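Vestara 双臂桌面作业台 产品说明

产品型号:Vestara 3126
产品类别:双臂协作作业设备
适用对象:高等院校、职业培训机构、家电检测单位、小型加工车间
页面更新:2019年6月7日

一、产品概述

Vestara 双臂桌面作业台面向家务类及轻型装配类任务的研究与评估。近年来,用户咨询最集中的问题是:机器能否承担厨房备餐、台面整理、零件分拣等日常工作。本公司的答复是:在物品种类固定、摆放范围明确的条件下,部分工序已可交由设备完成;在普通家庭环境中独立工作,目前尚不具备条件。本页据此说明设备的能力与限制,供采购单位参考。

二、作业能力

设备由两台机械臂、各自的夹爪及示教器组成,两臂可分工,也可先后进入同一区域。随机提供的任务包共7项,包括取放面包片、餐盘归位、网篮装取、布料对折、瓶盖旋紧、小件分拣及工具递送。台面建议划分为方格,便于记录物品的起始位置,并在重复试验时恢复原状。

以早餐任务为例,台面布置烤面包机、浅绿色圆盘和黑色金属网篮,夹爪在盘子上方接近黄色食物。该任务对下降高度和夹持力要求较高,软质物品与硬质物品须分别设定参数。
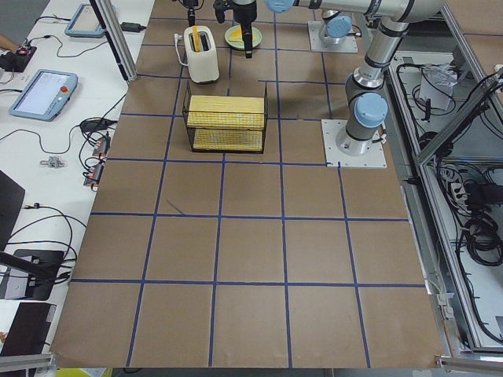
Yakubu Chukwu 认为,衡量这类设备不应只看能否夹起一片面包,还要看换一种面包、换一只盘子之后需要重新调试多久;如果每次都要技术人员到场,家庭用户便谈不上使用。他同时表示,车间的情况有所不同,工件规格统一,班次固定,调试成本可以分摊。

本公司认同上述意见,并在任务包中增设“换件调试”记录表,由使用单位自行填写调试时长与失败次数。

三、适用范围与限制

1. 适用于尺寸稳定、表面不反光的物品。
2. 透明容器、液体及带刃器具不在任务包范围内。
3. 设备运行期间,人员不得进入两臂活动区域;急停按钮应置于操作人员伸手可及之处。
4. 涉及加热电器的任务,通电操作须由人员完成。

四、配套与选购

Triten 夹爪套件:含软质与硬质指尖各一组,可现场更换。
Sikder 线缆收纳柜:铝型材框架,用于存放备用线缆及电源插排。
Zornent 任务记录软件:单个项目可保存1000次试验记录,支持按物品、工序和结果检索。

五、培训与服务

标准培训为300分钟,内容包括示教编程、急停演练、夹爪更换与日常点检。培训由 Aníbal Llanos 负责,每年3月集中开班,其他时间可按单位预约。设备保修条款以合同为准,夹爪指尖及台面覆纸属于耗材,不在保修范围之内。

如需报价单或任务包目录,请向销售部门提交书面申请,并注明拟开展的任务类型、物品清单及安装场地尺寸。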